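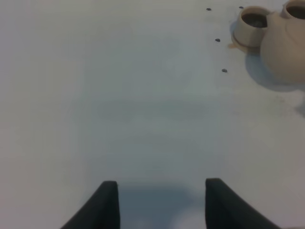
The case for a white worktable is usually made on looks, and it is a weak case. Matte white goes gray where forearms rest on it, takes a ring from any mug with a damp foot, and shows each crumb of dry clay. I want to argue for it anyway, on the grounds that a pale, dull, uninterrupted surface is the best instrument most of us own for looking at pots.

I should state the scope. I mean the table where finished or nearly finished ware is set down, sorted, and judged. I don't mean the wedging bench, which should be canvas or plaster and can be any color it likes.

Start with light. A matte top returns light in all directions, so a piece standing on it is lit from the underside as well as from the lamp or window. The foot and the lower wall, where most faults are, stop being a dark band. On a walnut or slate top the same area falls into shade, and a buyer or a maker will turn the piece over to see it. On white, a chipped foot or a patch of missed sponging can be seen from a chair. A gloss top spoils this. It gives a second, upside-down pot under the first, and the eye spends its effort separating the two.

Color comes next. Beige and tan bodies are the hardest to judge, as the difference between a good firing and a slightly cool one may be a small shift toward pink. Wood is itself a warm tan and hides that shift almost completely. White doesn't. It has the opposite problem: it picks up whatever the sky is doing. By late afternoon in February my own table reads blue at one end and cream at the other, and two bowls from one shelf of the kiln can look like two clays. The remedy is to compare pieces side by side in the same spot, and to leave the sorting of mixed batches until morning.

The third matter is clear area, and it is where I part ways with Fung-ping Yeh, whose notes on studio layout I otherwise follow closely. Yeh holds that a table should be filled to capacity, on the argument that floor space is paid for and bare surface earns nothing. For storage I agree. For inspection I don't. A pot with neighbors on four sides is read as part of a row, and rows flatter. A slumped rim disappears among straight ones, or worse, becomes the standard by which the straight ones look stiff. I keep the ware at one corner of the table and move pieces into the open part two at a time. It is slow. A batch of 60 cups takes me 40 minutes this way, and I have never regretted the time as much as I have regretted a bad cup sent out in a box.

Joints deserve a word. A top made of two boards pushed together has a line in it, and a line is a false horizon. Put a plate across it and the plate appears to tilt. The Storken top I used for years had such a joint, filled and sanded, and it still caught the light at a low angle. The Widus top that replaced it is one sheet. I consider that worth the trouble it caused on the stairs at Brumov, where a door had to come off its hinges.

Cleaning is the objection I can't fully answer. Unglazed feet will mark a matte surface, and scrubbing polishes it in patches, so that after a few years the middle no longer matches the sides. A damp cloth with no powder slows this down. So does lifting a piece to move it — dragging is what does most of the damage, and it does the foot no good either. Felt mats protect the top, but they put a dark square under the pot and undo the reason for having white in the first place. I would sooner repaint.

The Kao studio, which sells mostly dark stoneware, uses a mid-gray top and gets good results with it. For black or iron-brown ware that may be the right choice, as white behind a very dark pot reduces it to an outline. For beige, tan, and anything left bare of glaze, I would still buy the white one, and buy it a size larger than the ware requires.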